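Pludley Community Boards > Hardware > Old Towers and Refurbs

Thread: Ex-office Dell tower, worth doing up?

gumleaf_greg
Picked up an old Dell tower at the Pludley tip shop this arvo and I am stupidly pleased with it. Side panel off in under a minute, no screwdriver, and there are blue plastic tabs all through the thing telling you where to grab. Whoever drew this up wanted people to get in there and fix it! Plan is to give it a clean, more memory, a solid state drive for the system, and then it goes in the shed as a music and file box. Total budget is $161 and I've spent a bit of that already on the tower. Lying on its side is definitely the way to work on these, everything faces up at you and you can have the socket open without fighting gravity.

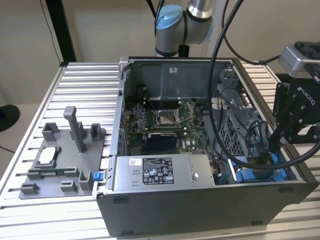 Should the new thermal paste wait until the memory is in?

Doesn't matter much, though I'd seat the memory first. Pushing the sticks home takes a fair bit of force and it's nicer to do that before there's a heatsink in the way of your knuckles. Paste and cooler go on last.

solderfumes
Oh I love these. We had a whole floor of them at my old work and I brought 54 back to life one winter, mostly with a paintbrush and fresh coin cells. Before you spend anything, change the battery on the board. Costs next to nothing and fixes half the weird clock and boot complaints.

wattle_and_daub
Going to be the grump here. I wouldn't put a cent into it. It'll chew more power at idle than a little mini PC does flat out, and if it's on around the clock in a shed you'll pay for the mini PC in a couple of years. Plus dust. Sheds are awful for dust.

solderfumes
@wattle_and_daub fair on the power, but a mini PC won't take a full size drive, and he wants a file box. Hanging USB drives off the side is a miserable way to live.

wattle_and_daub
I've had a USB drive hanging off the side for years and I'm not miserable!

gumleaf_greg
Ha, I'll take both points. It won't be on overnight, only when I'm out there pottering. And I've got a stack of drives sitting in a drawer that deserve a home.

Also, can we talk about drive caddies for a minute, because I reckon they're the best bit of the whole machine. Squeeze, slide, done. My last build was in a Praltia case where each drive took four tiny screws, and one of those screws is still somewhere in the carpet. 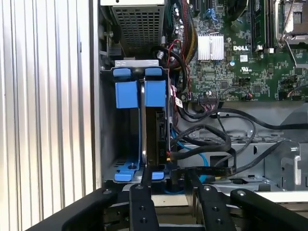

The catch is that they flex, so check the clips before you trust one. I bought a spare from Trornine that looked right and was a hair too wide, and it bowed in the cage until I gave up and sent it back. Hang on to the originals if they came with the case, even the scuffed ones.

mallee_modder
Seconding the caddies. Warm soapy water and an old toothbrush brings the blue up lovely, just let them dry properly. Don't use metho on them, I did and they went chalky.

solderfumes
Metho's fine on mine? Never had one go chalky. Might depend on the plastic.

mallee_modder
Could be. I left them soaking while I had lunch, so possibly my own doing.

backshed_bev
What are you doing about the power supply? I wouldn't run the original in a shed without at least blowing it out. Compressed air through the mesh with it unplugged, and hold the fan still with a skewer so it doesn't spin up. Don't open the unit itself.

gumleaf_greg
Skewer noted! I'll blow it out on the lawn. If it sounds rough after that I'll replace it, but I need to measure first, some of these towers are fussy about size and where the screw holes land.

wattle_and_daub
Check the plugs on the board end too. Some of the later office ones went to their own connector and a standard supply won't fit without an adaptor.

backshed_bev
McIntyre Computers on the highway had a tub of those adaptors in October, next to the loose memory. Take an old stick with you to match the notch.

gumleaf_greg
Perfect, I'm going past there tomorrow anyway. Will post the memory results once it's back together, and I'll put a plug meter on it so wattle can have the idle figure.

wattle_and_daub
Looking forward to it. If it's under 600 watts I'll be amazed ;)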